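El manguito que se rendía en noviembre

Llevaba semanas queriendo sentarme a escribir esto y siempre se me cruzaba algo, así que me pongo un café, aparto el correo y lo cuento de una vez, porque más de uno me ha preguntado qué fue aquello de las paradas de noviembre y yo he ido contestando a trozos, que es la peor manera de contar una avería.

Para quien llegue nuevo: en el taller de Olvera tenemos un brazo que coge bloques de una cubeta de metal y los pasa a otra, una y otra vez, mientras probamos el programa de agarre que mantenemos para Brastura. El trabajo es monótono y a mí me gusta mucho (sí, ya lo sé, en casa también me lo dicen). La idea era dejarlo correr hasta los 3,000 ciclos sin tocar nada, y con ese plan arrancamos la serie una mañana tempranito, Faustino Trujillo con su libreta y yo con mi optimismo de siempre.

En el ciclo 335 el brazo se paró con la pinza arriba, sin bloque y sin golpe, como quien se queda pensando. El controlador decía que había perdido la señal de la pinza. Miramos los conectores, los apretamos, rearmamos y siguió tan campante. Yo, que cuando algo vuelve a funcionar me pongo muy contenta demasiado pronto, apunté «conector flojo» y me fui a comer. ¡Qué bien comí, por cierto!

La segunda parada fue peor. Llegamos al 2,074, ya de noche, y esta vez la señal se cortó con un bloque agarrado y el brazo bajando hacia la cubeta. La pinza se abrió sola, el bloque cayó de canto, y el brazo tardó todavía un momento en enterarse. No pasó nada grave, un golpe seco y un arañazo más en el metal, que ya tenía unos cuantos. Pero a mí se me quedó el estómago encogido, porque con la mano de alguien cerca la historia habría sido otra.

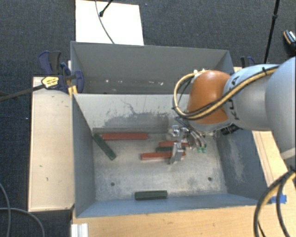 Al día siguiente llamé a Yupin Thongdee, que montó células en Ciraslow durante años y tiene una paciencia conmigo que no merezco. Me hizo mover la muñeca muy despacio, a mano, con todo sin tensión, y después con tensión y en velocidad reducida, siempre mirando la lectura de la señal. Estuvimos así casi toda la mañana, ella al teléfono y yo girando y cantando números en voz alta. Y ahí salió: en un giro muy concreto, cuando la muñeca se iba hacia el lado de los cables, la lectura parpadeaba.

Era un hilo partido por dentro de la funda. Por fuera el cable estaba precioso, eso es lo que más rabia me dio. Habíamos dejado el bucle demasiado corto, y cada vez que el brazo se estiraba hacia el fondo tiraba un poquito, siempre del mismo sitio. Faustino ya había escrito en su libreta, tres páginas antes, «¿el mazo va justo?», y yo había pasado por encima de esa nota sin pararme. Le debo una disculpa y un desayuno (el desayuno ya está pagado).

Cambiamos el cable por otro que nos mandaron de Brurkirwood, con más holgura en la muñeca y la brida un poco más arriba. También tocamos el programa: ahora, si se pierde la señal, el brazo se detiene en el acto y la pinza se queda como estaba, cerrada si estaba cerrada. Y hemos puesto por escrito que durante una serie no se mete la mano en las cubetas, tampoco para enderezar un bloque que ha quedado torcido, y eso va sobre todo por mí.

La serie nueva la empezamos de cero. Faustino quería aprovechar los ciclos anteriores y lo discutimos un buen rato, pero me salí con la mía. Me queda revisar la holgura con el brazo estirado del todo hacia la cubeta de atrás, y preguntarle a Yupin cada cuánto cambiaban ellos el mazo entero, que con las prisas se me olvidó.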